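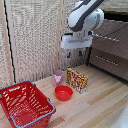 Red basket on a light wood tabletop

Stostance Halline Balance Board

If you've ever stood on one leg while brushing your teeth and felt your ankle wobbling all over the place, you already know what this board trains. The Halline is our everyday balance board, and we love how much work it gets out of small muscles that most workouts skip right past!

The deck is wide enough for a comfortable squat stance, and the rocker underneath comes off by hand (no tools, just a quarter turn). There are 2 rockers in the box. The long one tips side to side only, so it's the friendly one to start with. The round one tips in every direction, and your first minute on it will probably be a bit of a comedy. Stick with it – your feet learn faster than you'd think.

Start near a wall or a sturdy chair, barefoot or in thin shoes. A few minutes a day is plenty in the first week. After that, try it with your eyes closed for a couple of breaths, or do your push-ups with your hands on the deck, which wakes up the shoulders like you wouldn't believe.

On carpet the board moves slowly and feels forgiving. On hard floors it's much livelier, so put a mat under it. The Urnitz mat is the one we use at home, and it rolls up small enough to go behind a door.

Halline board, item 804
Deck: birch, sanded and oiled
Grip: cork top layer
Rockers: long and round, both included
Cleaning: damp cloth, no soaking

Halline board with Urnitz mat, item 2210
Everything listed for item 804, plus the mat and a carry strap

Replacement rockers fit every Halline made since June, and the older Adeleke boards too if you add the adapter ring. If your Adeleke has the screw-on base, please check the thread size before ordering.

Page updated 3rd October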